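Soap at the Basin: How Students in Shared Housing Wash Their Hands
Project report, Home and Community Studies, second year

Why I chose this subject

When our tutor asked us to pick something small from daily life and look at it properly, most of my group went for food waste or laundry, and I went for the soap bottle. I had just moved into Fernalance, a shared student house with 3 bathrooms, and within a month I had noticed that the soap was always somewhere different. Sometimes it was on the ledge at the back of the basin, sometimes on the windowsill, and once, for reasons I never got to the bottom of, in the fridge door. I began to wonder whether the place where soap is kept makes any difference to how often people use it, and that is more or less the question this report tries to answer.

I should say at the start that this is a modest piece of work. I kept a tally sheet and a pencil in each bathroom, asked everyone to put down a mark when they washed their hands, and trusted them to do it. My housemates were very patient with me, and I am grateful to them all.

The bathrooms and the basins

Two of the bathrooms are plain and rather chilly, and people tend to get in and out of them quickly. The third is the one everybody likes, with its white basin, black ledge and a big mirror with a strip of coloured mosaic running along the bottom. I used this one for trying things out before I asked anybody else to join in, mostly because the light is good and there is space to put a notebook down.
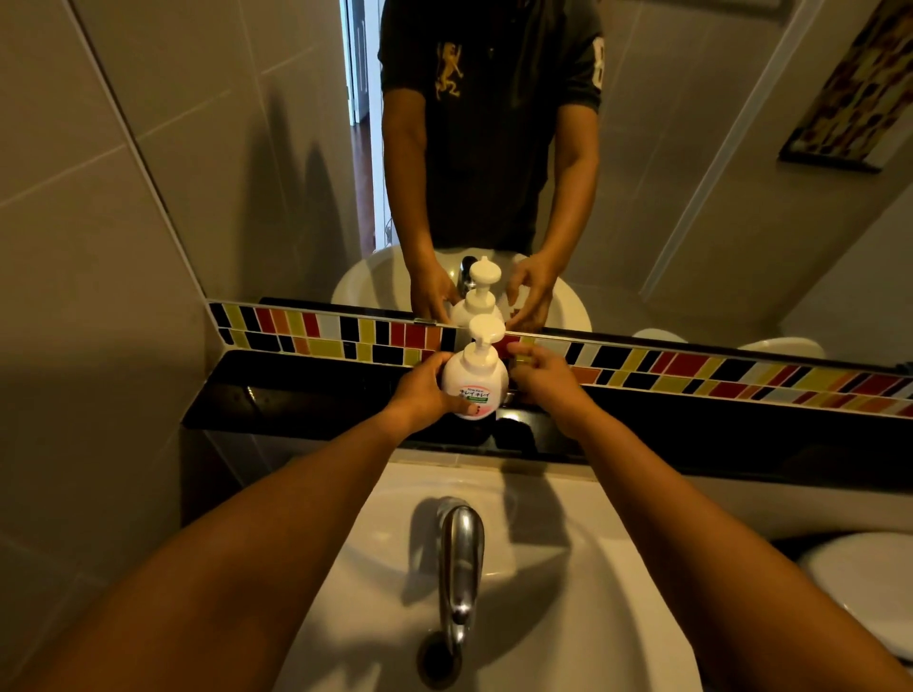 For the first stage I left the soap wherever people had put it and only kept the tally. Over that stage the sheets came to 435 marks for the whole house. I had no idea beforehand whether that would be a lot or a little, and I still find it hard to say, because a few people confessed that they forgot the pencil when they were in a hurry before morning lectures. I have left the figure as it was and not tried to correct it.

For the second stage each bathroom got its own pump bottle of foaming soap, kept on the ledge behind the tap, and I went round every evening at nine o'clock to put back any that had wandered. The sheets for this stage came to 546 marks. Both stages were the same length, so I think the two figures can fairly be put side by side, although the house did have more visitors in the second one and some of them joined in with great enthusiasm.

Handling the bottle

I also wanted to know how people hold a pump bottle, as several housemates grumbled that the old ones slid about. I practised at the basin myself and then asked the others what they did. The commonest answer was to steady the bottle low down with one hand and press the top with the other, which works nicely but means that the pressing hand has to come back for its share of the foam. Others preferred to leave the bottle standing and press it with the wrist – a neat trick if your hands are covered in flour or bicycle oil.

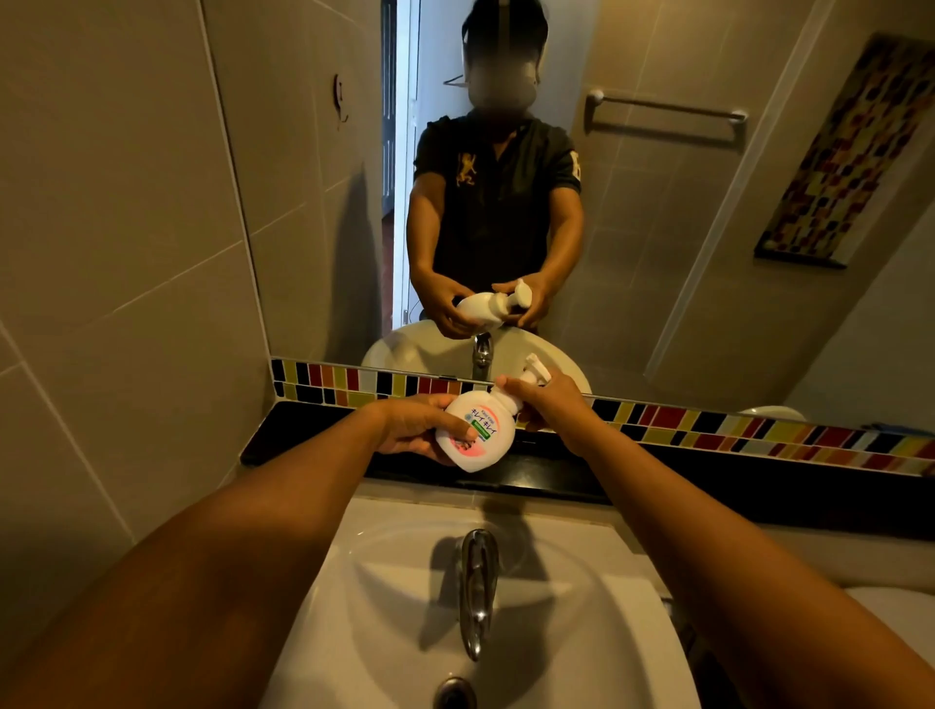

What the housemates told me

I held a short chat over tea at the end of each stage. Nearly everyone said they liked having the soap in one place, and the word that came up most was "easy". The foam was popular too, partly for the feel of it and partly for rinsing away quickly when the water is slow to warm up. One housemate missed her bar of soap and said so at some length, and I have promised to mention it.

There was a livelier talk about labels. Our bottles had キレイキレイ on the front, which none of us could read at first, and a friend studying languages explained that the name plays on a word for clean. After that the whole house took to calling hand washing "doing the kirei", and I am fairly sure this did more for my tally than anything I had planned. 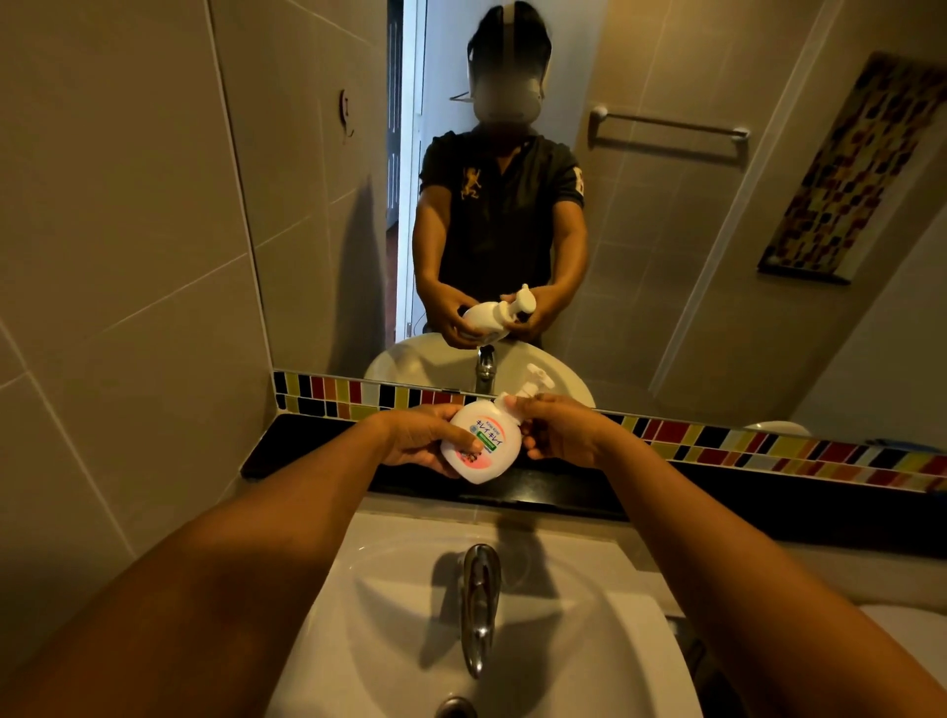 The ledge itself brought one small complaint. A dark, shiny surface shows every drip, and people felt they ought to wipe it each time, which not all of them were pleased about. We tried a little saucer under the bottle for a while and then a folded flannel. The saucer was better, as the flannel stayed damp and began to smell.

What I would change

If I did this again I would find a way of counting that did not depend on people remembering a pencil. I would also begin in October, when the house is full, and not in December, when half the rooms empty out before the end of term. I would like to try the same thing in a house with younger children as well, where the height of the basin must matter a good deal more than it did for us.

The tally sheets are in the folder handed in with this report, along with my notes from the two tea-time chats. The saucer is still in use in the upstairs bathroom.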